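Why do celebrity net worth figures never match from one site to the next?

Asked in Film & TV > Actors and Fame

I've just finished the second series of Bremuvora and did what everyone does, which is look up how rich the lead is. One site says 20 million. Another says 286 million. A third gives both figures on the same page, a few paragraphs apart, and sounds equally sure each time. I'm not expecting his bank statements, but that's the difference between a nice house and a small navy. Does anyone know where these numbers come from, and is there any way to get a sensible guess?

For what it's worth, all three sites agree he owns a vineyard. None of them can agree on the country. 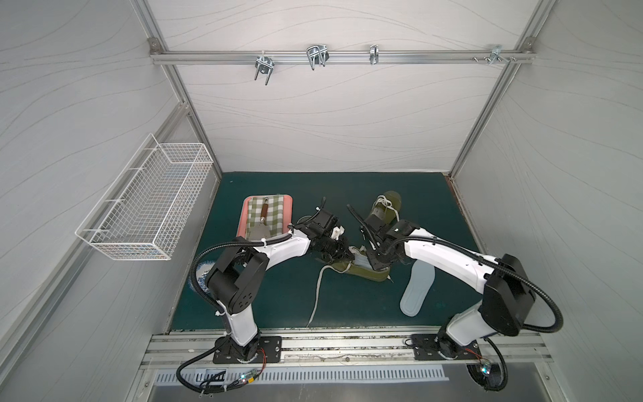

Édgar Ñahui
Top contributor, Film & TV

I spent a couple of years writing this stuff for a gossip site called Plaren, so I can answer with some authority and a little shame.

The numbers come from other sites. I'd be handed a name in the morning and told to have "lifestyle and net worth" up by lunch. I would open whatever came up first, take the figure, and put "reportedly" in front of it. By teatime somebody else had copied mine and taken the "reportedly" off. A month later an editor would ask me to check my figure and I'd find it confirmed all over the place, mostly by people who had got it from me.

Where there was no figure to copy, we made what was politely called an estimate. You took the number of films, multiplied it by a fee somebody had once mentioned in an interview, and added a car. Tax didn't come into it. Neither did agents, managers, divorces or the cousin's restaurant. An actor who keeps half of what he's paid is doing well, and the sites write as though he keeps the lot in a drawer.

The big jumps usually have a duller cause. Currency is the main one. A figure is given in one currency, somebody changes the symbol and forgets to change the number, and overnight a character actor can afford a football club. The other is box office. If a film takes 286 million, that number starts turning up next to the lead's name, and sooner or later a tired person at a desk takes it for his wages. I'd put money on that being your 286, though not 286 million of it. 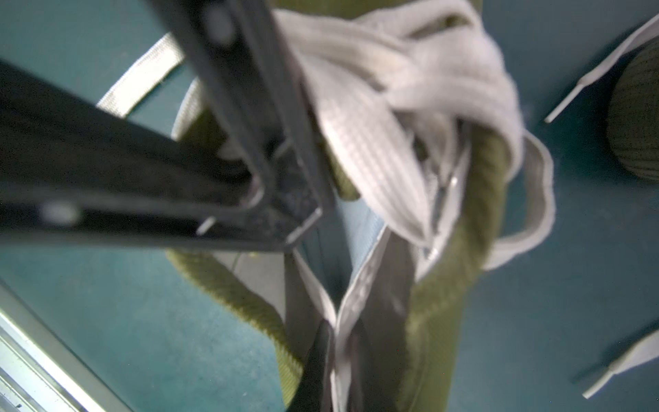
As for a sensible guess, ignore any page with "net worth" in the headline and go looking for the boring sources. If he has his own production company, it may have to file accounts, and depending on the country you can often read them free. They won't tell you what he's worth, but you'll get some idea of whether the company is making money or just paying for lunches. House sales are often public too. Trade papers sometimes report a per-episode fee when a contract is being argued over, although you should ask yourself who rang the paper and what they wanted.

Also look at what he's selling. Someone with a steady job on a hit series and a perfume deal with Zanau is probably comfortable. The perfume may well pay better than the acting. I never managed to get that into an article, as Zanau advertised with us.

I can't help with the vineyard. I gave somebody a vineyard once. I'm sorry if it was him.

koyama_fan
Member

20 million, it's on his profile. He also has 15 cars.

quietrow
Member

The 15 cars are from Koyama. He played a car thief in it and they used the stills for an article on his "private collection". You can see the same garage in the trailer.

Édgar's right about company accounts. I looked up an actor I like after reading a similar thread and found her company had more than 15 thousand in the bank and a van. The gossip page had her down for an island. I like her a good deal more now.

One thing to add: check the age they give him while you're there. If a site can't get his birthday right, I wouldn't trust it with his money.

Comments (2)

Thanks all. Have found the production company. It does seem to own a vineyard, or at least it owes money to one.

That'll be the one I gave him. É.Ñ.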